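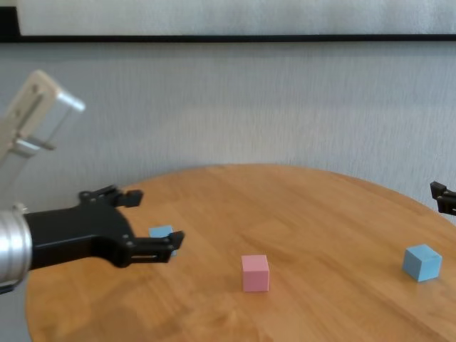

Cube practice at the round table, left gripper open.

Hello from the robotics club! I promised Ryota I'd keep this shorter than last month's, so let me get straight to the arms. We've got them both running off the same program now (it's called Cellar, don't ask me, it was named before I joined) and for the past few weeks we've been getting ready for the Covlow meet in July, which is coming up much faster than I'd like.

Our event is the block sort. Two blue cubes, one pink, five minutes on the clock, and the arms have to clear the table between them without bumping each other. You get points for every cube that ends up in the right place and you lose a few for any that land on the floor. We lost a lot of points in the first week.

The right arm is the show-off of the pair. It closes on a blue cube and up it goes, with the other blue and the pink still sitting on the wood, and I catch myself holding my breath every single time. Musa has been working on the lift and he's got it set slower than it used to be, which was a big argument and I was on the wrong side of it.
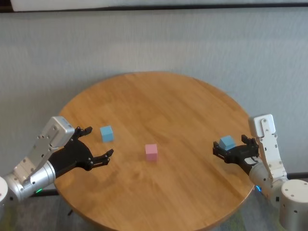 The left arm and the pink cube

Pink is the left arm's job. We gave it that one because the rules let you pick which arm goes for the odd color out, and Alfredo had already written most of the reach for that side. His version brings one finger over the top of the cube and the other around the front, and then it closes. When it lines up it's lovely to watch. When it doesn't, the cube scoots away and we all say "ohhh" in the same voice.

So we've been doing run after run, about 200 on the left side alone, moving the cubes to new spots and turning them so they don't sit square to anything. Tadhg keeps the notebook. If you've been in Nwachukwu Hall after 3 and heard somebody yelling "reset!" – that was me, sorry!

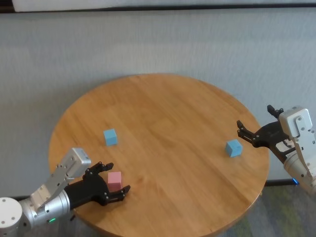 Ctibor Kopecký wrote in after the last newsletter to ask why we don't just send both arms in at once and save ourselves half the time. He also thinks we should practice with the pink cube closer to the middle, where either side could reach it, and let the program decide who takes it.

I love the second idea, Ctibor, and it's on the list for after Covlow. As for the first, we tried it! The arms kept waiting for each other like two people at a doorway, and our slowest run of the whole spring came out of that afternoon. Alfredo thinks he can fix it with a proper turn-taking rule. I've told him he has until the end of the month and then we go with what we've got.

What we still need to sort out is the wrist view. Cellar has to find the rim of the table from up there so it doesn't go looking for cubes on the carpet, and it gets muddled whenever the gripper is half over the edge. Ryota is going through the pictures and marking the rim by hand, and he could really use company (there's a sign-up sheet on the Wurneo page, any grade welcome, no coding needed). 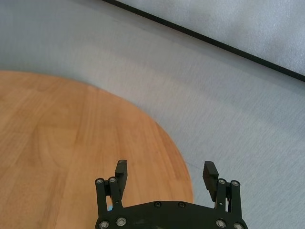 From the wrist: wood on one side, carpet on the other, gripper open.

Next practice is the usual time and I'll bring the good pretzels. If you want a turn at resetting the cubes, come find me or Musa at the table.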